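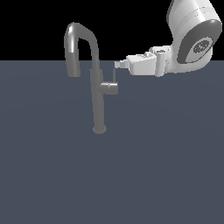

Figure 1. Rendered view of a grey kitchen faucet and a white robot arm.

4.2 Advice clips and the people who answer them

What delighted us most in the Pisodora material was how lively the replies were! Celebrity hosts giving advice on marriage and money drew long, funny, generous threads, and viewers often answered each other before the host had said a word. We read 1147 replies to 10 episodes (Cele coded the first 600 alone, then went back over them in May) and sorted them by who was being spoken to. Replies aimed at another viewer were the largest group by far.

Ndlovu's idea of the "borrowed aunt" fits beautifully here. Fans scold, tease and comfort strangers in the host's own catchphrases, and the host's later posts pick up their jokes in turn. The Stedcombe threads were quieter, with shorter replies and far fewer catchphrases, and we return to them in section 5.

Share 10 | Comments 2

We use cookies to improve your reading experience. Accept | Manage settings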